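## 4 Setting up the Drerum field station for a cold site

This section covers the work between unpacking the station at the base and leaving it to run on the ice. Read section 3 (Transport) first. All steps in 4.1 are done indoors at the base, at room temperature.

### 4.1 Before you leave the base

1. Charge both Jesteck battery packs to full. Charging takes one night. Do not charge a pack that has just come in from outside; leave it in its closed bag for at least four hours.
2. Check that the logger firmware is build 3608 or later. Build 3377 drops readings when the clock passes midnight UTC and must not be used.
3. Set the logger clock to UTC. Do not use local station time.
4. Enter the site altitude in metres. For the Cunomier plateau camp the value is 3377.
5. Fit the desiccant cartridge and close the lid. Tighten the lid screws in a cross pattern, by hand only.
6. Run the logger on the bench for one full hour and read back the file.

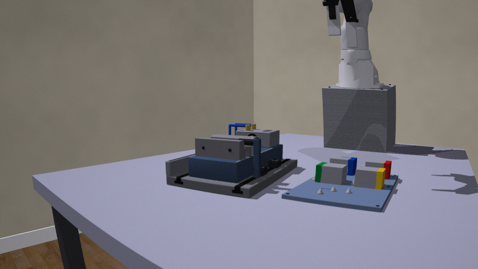

Gagnon asks that the bench run be left overnight in place of the single hour, as two loggers passed the short test last season and stopped on the traverse. The overnight run is accepted and may be used whenever the flight schedule allows. If you choose it, recharge the packs before packing.

**Note:** The file from the bench run should hold no gaps. If there is a gap, replace the memory card and repeat step 6. Do not reformat the old card — it may be needed to trace the fault.

### 4.2 Packing for the flight

1. Remove the packs from the station and tape over the terminals.
2. Place the wind sensor in its tube with the vane locked.
3. Weigh the loaded sledge box. The limit for one box is 390 newtons, including straps.
4. Write the box weight on the cargo form and on the lid.
5. Hand the boxes to cargo the evening before the flight.

**Caution:** Lithium packs travel as declared cargo. A pack found in hand baggage will be taken off the aircraft, and the station cannot be started without it.

### 4.3 Raising the mast

Two people are needed. Do not raise the mast in wind above 10 metres per second.

1. Choose a spot upwind of tents, fuel and vehicle tracks.
2. Dig a pit to the depth marked on the foot of the mast. Keep the removed snow in blocks.
3. Stand the mast in the pit and set the blocks around it. Fill the gaps with loose snow and tread down.
4. Wait one hour for the snow to set before fixing the guys.
5. Bury the three guy anchors flat, at right angles to the line of pull.
6. Tension each guy in turn. Check the mast with the level on two sides.
7. Point the sensor arm to true north. The magnetic compass is not reliable this close to the pole, so use the GPS bearing.

**Note:** Guys slacken during the first day. Go back and tension them once more before leaving the site.

### 4.4 Starting the station

1. Connect the packs, red lead first.
2. Hold the start button until the green lamp shows steady light.
3. Key in the access code 3925 and press Enter.
4. Wait for the first satellite message. In poor sky conditions this can take up to 20 minutes.
5. Radio the base and ask for confirmation that the message has arrived. 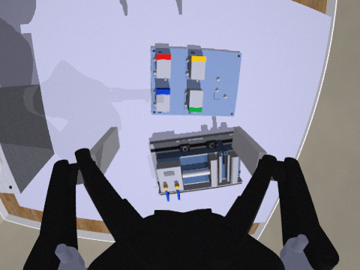 *Fig. 4-2. Panel board with four modules.*

If the base reports no message, switch off, wait two minutes and start again from step 2. After three failed starts, bring the logger back to the tent and follow section 7. Keep gloves on when handling bare metal, including the lid screws and the guy tensioners.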